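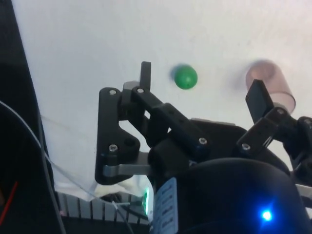 Fig. 6. La pinza Wanik encendida, con la bola verde y el vaso rosa sobre la mesa.

Buscar en el manual... Buscar

6. Primera prueba de agarre con el kit Wanik

Si has llegado hasta este apartado, ya tienes el brazo atornillado a la mesa y la pinza montada en la muñeca. Ahora viene lo que más me gusta del kit, y también donde más veces me he equivocado, así que te lo cuento con calma.

Antes de empezar, repasa los tornillos de las articulaciones de los dedos. Yo les doy un apretón suave con la llave corta y paro en cuanto noto resistencia - si te pasas, el dedo se mueve a tirones y luego te vuelves loco buscando el fallo en el programa.

1. Conecta la fuente de 24 V y espera a que se enciendan las dos luces, la azul de la carcasa y la verde que está junto a la etiqueta.

2. Abre Plollness en el ordenador y entra en Pinza > Calibrar. Los dedos se abren y se cierran enteros una vez. No metas la mano.

3. Pon la velocidad a 60. Viene a 600 de fábrica y para una primera prueba me parece una barbaridad.

4. Coloca una bola pequeña entre las puntas de los dedos y un poco por delante. Un vaso tumbado también sirve, pero déjalo para después, que rueda.

5. Baja el brazo con las flechas hasta que las puntas queden a la altura del centro de la bola. Cierra despacio.

6. Levanta unos centímetros y cuenta hasta seis. ¿Aguanta? Pues guarda la posición con el nombre que quieras (yo las llamo por el objeto y no me lío).

Nota: si la bola se escapa hacia delante, casi siempre es que has bajado poco. A Zlata Symonenko, que probó el kit conmigo en marzo, le pasaba lo mismo y lo arregló bajando un pelín más antes de cerrar.

PRECAUCIÓN: mira por dónde van los cables antes de girar la muñeca. Tienen que poder moverse sin tensión y lejos de las articulaciones. Si alguno se engancha, pulsa la parada y suéltalo con la corriente quitada - nunca tires de él con el brazo en marcha.

Nota sobre las almohadillas: las de recambio de Bogale encajan bien y se cambian en un momento. Después de ponerlas hay que repetir el paso 2.

Revisado el 25/06/2026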